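**Cleaning Window Glass, Tile and Grout**

*Household Advice Leaflet 11, revised April. Prepared by Delyth Landeg.*

Residents are asked to dust all surfaces before applying any liquid. Grout should be cleaned with a soft brush and a paste of baking soda and water, left in place for 15 minutes and then rinsed. 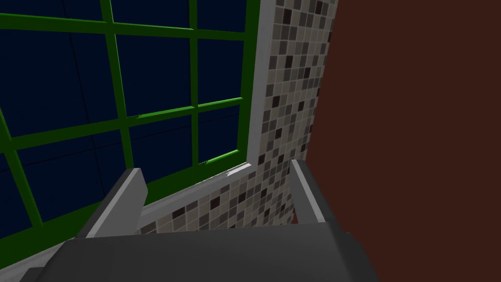
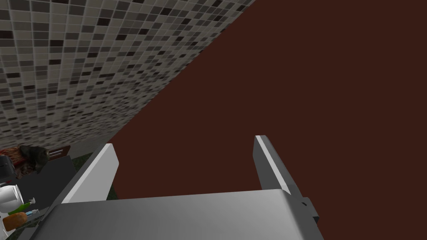

Vinegar must not be used on marble or other natural stone. For window glass, add a small amount of dish soap to a bucket of warm water, work from the top down and dry the edges with a lint-free cloth. Colored bars and painted trim should be wiped separately with a damp cloth.

Bleach must never be mixed with ammonia or vinegar. Questions may be left for Mererid Craddock at the Rakdale office, extension 389.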